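Speaker notes: gathering hand-over examples at a public stand
Tue 26 October
Reading time: 3 minutes

1. Opening

Say who we are and keep it short. Umusard is a small group and the project is called Homach. The aim is for a robot to take a small flat thing from a person, and give one back, without either side having to think about it.

The talk is about the gathering of examples. I will only touch on the training at the end, and questions about the model can wait for the break.

2. What we count as one example

One example is one attempt at passing something, from the first reach to the moment both hands are clear. It gets a written note of the item and who was giving. Failed attempts are kept and marked as failed. In January we were throwing them away, and that cost us a good deal of useful material.

We have 523 examples so far. Of these, 172 are failures of one sort or another. Pause here, people usually want to write that down.

3. Why small flat things

A card is thin, it bends, and people hold it in all sorts of ways. Some pinch a corner, some offer the long edge. A person also moves the card towards the robot hand while the hand is still moving, and that late shift is the part we have least of.

Castinero lent us a set of wooden blocks to begin with. They were too easy. We had nearly 50 good examples in the first session and they all looked the same.

4. Working with other people in the room

Our own people give cards in a very tidy way after a few days. They learn what the robot likes. So we now change the giver every seven attempts, and we try not to coach anyone. If they ask how to hold it, the answer is "however you like".

Keep the views from the head and from the hand together. A card held low behind the laptop may be hard to make out from one and plain from the other.

Leave the next three up for a minute each and let people look.
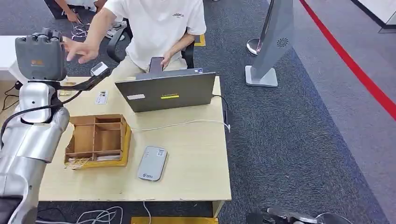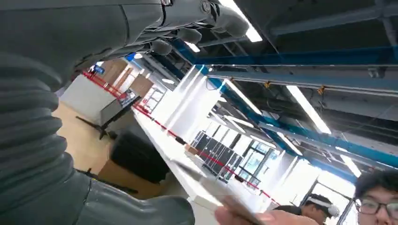 Two from the head, with the hand view between them.

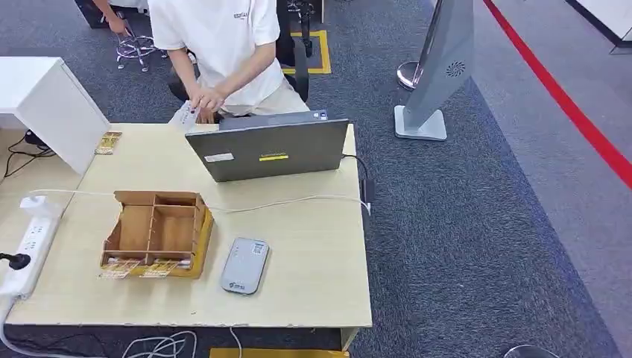
5. What went wrong

Labels drifted. One person wrote "card", another wrote "ticket", and a third wrote "paper" for the same item. Fix the list of words before the first attempt – it took us two days to sort out afterwards.

Clocks drifted too. Check them at the start of each session and again after lunch.

Mofokeng asked whether we could send the notes without the pictures. We can, but they are not much use that way.

6. Close

Next step is more givers, and cards passed from a seated position. Then go to the training slide and take questions.

Contact: the Homach desk at Umusard | © Umusard | Back to top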